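Suture practice pad

A suture practice pad (also suturing pad, skin pad, stitch pad) is a soft block or sheet made to stand in for skin or other tissue while a person learns to sew wounds. Used in medical, nursing and vet schools, in hospital skills rooms, at home on kitchen tables. Pads are part of the wider group of bench models, which also takes in bowel tubes, vessel models and knot boards.

Overview

Most pads are pale, from off-white to light tan. Some have cuts already made in them, others come blank and the user does the cutting. A line drawn or inked on the surface often marks where the stitches should go. Red is common for this, and it tends to smudge.

The pad has to do three things fairly well: let the needle in with some drag, hold the stitch without tearing, and close up when the thread is pulled. Cheap pads fail mostly on the second. The thread cuts through like wire through cheese, and the learner gets used to pulling too softly.

Materials

Silicone is the usual choice for bought pads. Lasts long, wipes clean, no smell. Often backed with mesh so the holes dont run. Foam is cheaper and poorer. Animal tissue – pig's feet, pig skin, chicken thigh – is still used in many courses and is held by some teachers to be closer to the real thing, but it spoils and needs cold storage and a separate bin.

Home-made versions include banana peel, orange peel, felt over sponge, and gelatin sheets.

Needle and thread

Curved needles are standard. The needle is held in a needle driver (needle holder), whose jaws carry a fine crosshatch so the steel does not turn in the grip. Usual teaching is to take the needle a little behind the middle of the curve, toward the thread end, and to let the wrist follow the arc.

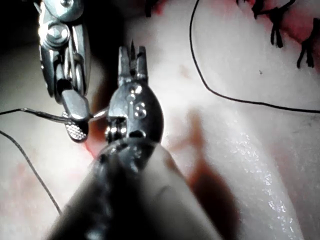 Black thread is favored for practice since it shows up on a pale pad. Braided thread knots easier than single strand, which is springy and needs extra throws. Out-of-date hospital stock is often passed on to skills rooms for this use. Lengths vary; long strands tangle, short ones run out before the knot is down.

Stitches practiced

Simple interrupted – one stitch, one knot, cut, move on. Nearly always taught first.

Simple running – one strand the whole way along the cut, knot at each end.

Mattress, vertical and horizontal – for edges that want to roll in.

Buried stitch – knot sits below the surface. Needs a pad with layers.

Figure of eight – less common on pads.

Knots

The square knot and the surgeon's knot take up most practice time. Tied by hand or with the instrument. In the instrument tie the long strand is wrapped around the jaws, the short end is picked up and drawn through, and the direction is switched for the next throw. Forgetting to switch gives a granny knot, which slips.

Tension is the hard part. Edges of the cut should meet and no more. A puckered pad means too tight. Many teachers also ask for the knot to be laid to one side of the cut. Tails are trimmed short but not flush.

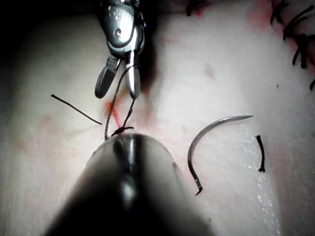

Selina Lehner's course notes, used in the Plodurano evening classes, set 60 interrupted stitches on a pad before a learner goes on to running ones, and 80 instrument ties on a cord before any needle is handed out. Other courses go by time or by a checklist. Elfriede Grabner argued against fixed numbers in the same course book, on the grounds that tired hands learn bad habits.

Care and wear

Silicone pads are washed in mild soap and water, dried flat, and dusted with a little talc or cornstarch if tacky. Old thread should be picked out before storage, knots included. Ink marks may stain for good. A pad is worn out when the holes along the cut have joined up; turning it over or making a fresh cut beside the old one gets more use from it. Needles go in a sharps box, practice or not.

Limits

No bleeding, in most models. No swelling, no patient moving. Pads lie flat and still, where real wounds are ofen curved or ragged. Svenja Sutter's handbook treats the pad as good for the first weeks only, then moves learners to animal tissue.

See also

Knot board
Needle driver
Surgeon's knot
Bowel model
Wound closure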